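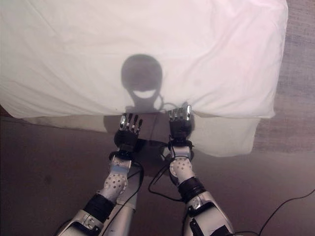
Thread on gaps in testimony and what jurors do with them. I've been reading juror interviews from a contract case, and most of what the jurors argued over was something no witness had said. People fill in what's missing, and they tend to fill it in with a face. Look at the shadow on the white cloth: a rounded head, a neck, and a wide grin. The grin is a curved gap where the light gets through. I still read it as a smile every time.

28 March 2021
Posted by Cinthorpe Trial Notes

The case was Hauser v. Zellberg. Supply contract, late deliveries, a fight over who knew what and when. It was tried in seven days. I had no part in it at trial. I was asked to go over the interviews afterward with one side's permission, and I can talk about the general points.

The Zellberg operations manager was on the stand for most of a day. He was asked about 47 emails. He explained the ones he was shown. There was a stretch of spring, most of May, with no emails from him at all, and neither lawyer asked him why.

The reason was in his deposition. He had moved to the Lanine plant for a few weeks and was handling everything by phone. It's on page 198. Dull stuff, and both sides had stopped noticing it by the time of trial.

The jurors noticed. One thought the emails had been deleted. Another thought he had been told to stop writing things down. A third thought he was being eased out of the company and had stopped caring. They spent a good part of the first afternoon on it.

None of them was being careless. They had been told to decide the case on the evidence, and to them a month of silence in the middle of a busy file looked like evidence. The instruction about not speculating was read to them. Two remembered it. Both felt they had followed it.

So, a few things I'd take from this if you try cases or help people who do.

Make a plain timeline of your own documents before trial and mark the stretches with nothing in them. Do it by week. Then hand it to someone who doesn't know the file and ask what they think was going on in the blank parts. Write down what they say, even the parts that annoy you.

If there's an ordinary explanation, put it in on direct. Two questions will usually do. "Where were you working in May?" "How did you keep in touch with the office?" You don't need to announce that you're clearing something up. Just have it in the record.

If there isn't an explanation, or the honest one is "I don't remember," prepare the witness to say so in a normal voice. Jurors are more forgiving of a flat "I don't remember" than of a paragraph that goes around it. That is my experience, anyway, and I know lawyers who disagree.

Same thing with missing people. If a name is on half the emails and that person never testifies, jurors will talk about it. In this case it was a Hauser purchasing clerk. She had taken another job and knew nothing that wasn't in the documents. One juror was sure she was the key to the whole thing.

Be careful about pointing at the other side's gaps, too. It's tempting, because jurors will do some of the work for you. Check the deposition first. If the answer is on a page you didn't read, you've set up a redirect that makes you look like you were hiding it.

There's also the question of what your court lets you argue about an absent witness or a missing record. The rules vary a good deal. Some judges want it raised before closing, outside the jury's hearing. Ask early.

Someone asked me whether a mock trial would have caught this. Maybe. The summaries used in mock trials are usually written by the lawyers, and the lawyers leave out what they've stopped seeing. I'd put the raw timeline in front of people first and argue later. It costs a lot less.

I was also asked how long the interview notes are. 260 pages, typed. I can't share them, and I won't be posting quotes beyond the general descriptions in this thread.

Next thread will be on exhibits jurors ask to see again, and what they do when the answer is no.

Last updated: May. Corrected the page reference for the deposition.

We use cookies to remember your settings and to see which pages are read. By continuing to use this site you agree to our cookie policy. Accept | Manage settings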